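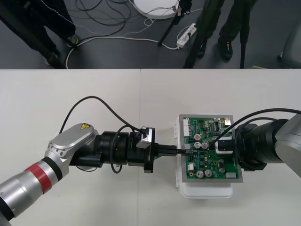 I have a theory that you can tell how old a person is by how they feel about a results show. Anyone under thirty thinks it should be a button on an app. I'm the other sort, and I miss the hour of padding, the medley nobody asked for and the host saying "after the break" with a completely straight face.

What's set me off is the new series of Ratstead Nights, which I've watched from the start and will watch to the bitter end, moaning all the way. Last year there were 18 acts and a proper results programme. This year there are still 18 acts, but the result gets squeezed into the last 4 minutes of the main show, while the credits are practically warming up in the corner. Someone's whole summer goes up in smoke and then it's straight into the weather.

My sister says I'm being soft about it (she watches everything at double speed, so I don't take lectures from her on television). Her point is that the waiting was always a con. Well, of course it was! So is a magic trick. I knew perfectly well they were stringing me along with those pauses, and I sat there with a cushion over my face anyway.

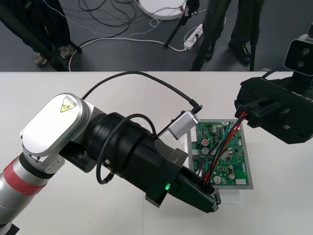
And the pauses did something useful, which was give you time to talk. In our house the gap between the phone lines closing and the names being read out was when all the real arguing got done. Was the juggling couple better than the lad with the harp? Had the judges been unfair to the choir from Nevbridge? (They had. I'll say so to anyone.) By the time the envelope came out we'd all picked a side and somebody had usually gone off to put the kettle on in a huff.

Now the vote happens while the acts are still on. You're meant to be tapping away during the singing, so half the room is looking down at a phone and the last act of the night gets the scraps. I don't think it's an accident that whoever goes on last has been in the bottom two three times already. I'd love to see them shuffle things about and prove me wrong.

I did go to a recording once, back when they let 600 of us into the big studio, and we waited ages in a draught for the result. It was one of the best evenings I've had. Complete strangers were holding hands. The woman next to me had come for the dog act and was in bits over a ventriloquist.
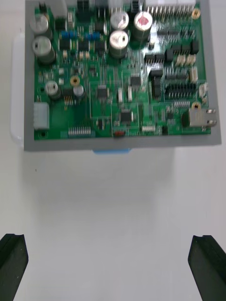 The funny thing is that the people who make these programmes do seem to know a bit of suspense is worth having. Look at Primidier, the quiz on the other side, where they'll spend 15 minutes on one question about rivers and get away with it. It isn't even a good question. You just want to see the contestant's face.

So my plea is a small one. Give us back the results show, even a short one, even with the medley. Let the acts stand in a line looking sick with nerves. I'll bring my own cushion, and my sister can catch up on it later at whatever speed she likes.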